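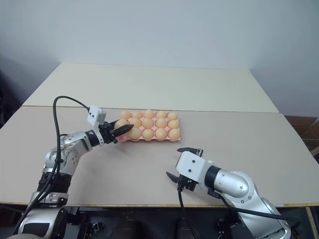 Slide 1. Eggs in a pink moulded tray of three rows of five cups.

Speaker notes: "Does the tray matter?" Crichton session, 20 minutes plus questions.

Leave the slide up while people find seats. Start with the claim, read it off the card: a better tray cuts breakages by half. Pause. Ask who in the room has seen the figures behind it. I haven't, and I asked twice.

Point to the front row. One cup at the left end is empty, and the egg just behind it is up off its seat. Look at how far the rest stand above the rim. Everyone who sells trays talks about the cup. The top of the egg is out in the open whatever the cup is doing, and it's the top that meets the lid, the next tray up, or somebody's thumb.

Slide 2. The Wirkbridge trial
We packed 215 eggs into the trays we already had and drove them to Plallon and back on the old road. Then we did the same with the Poltum trays, which cost more and come in a nicer colour. The difference was 2 eggs. I wouldn't buy a toaster on that evidence. (Wait for the laugh, but don't count on it.)
If someone says the sample was too small: yes, it was. So was theirs, as far as I can tell, and theirs is printed on a brochure.

Slide 3. Where the cracks come from
Go slowly here. Most of our cracked eggs were found at the packing table, before any driving. Eggs knock together when a hand goes in for one and brushes its neighbour. Lifting from the end of a row gives you open space on one side. Lifting from the middle doesn't. I suspect this matters more than the moulding, but I haven't tested it properly and I'll say so.
Skip the bit on washing if we're past the ten-minute mark.

Slide 4. Pointy end down
Somebody always asks. The usual advice is pointy end down, and I follow it out of habit. For keeping eggs fresh over weeks there's a decent argument about the air cell. For an afternoon in the back of a ute – I'm not convinced anyone would notice.

Slide 5. Costs
200 trays is the minimum order from Poltum. We get through 140 in a season, and that's with a fair few going home with customers and never coming back. Don't read out the whole table, just the bottom line.

Slide 6. What I'd want to see first
Same eggs, same road, same hands doing the packing, and a count taken before the vehicle leaves. Until then I'm keeping our old trays and spending the money on a wider table.

Questions. Handouts are by the urn. The June price list is out of date, so cross out the second column before passing it around.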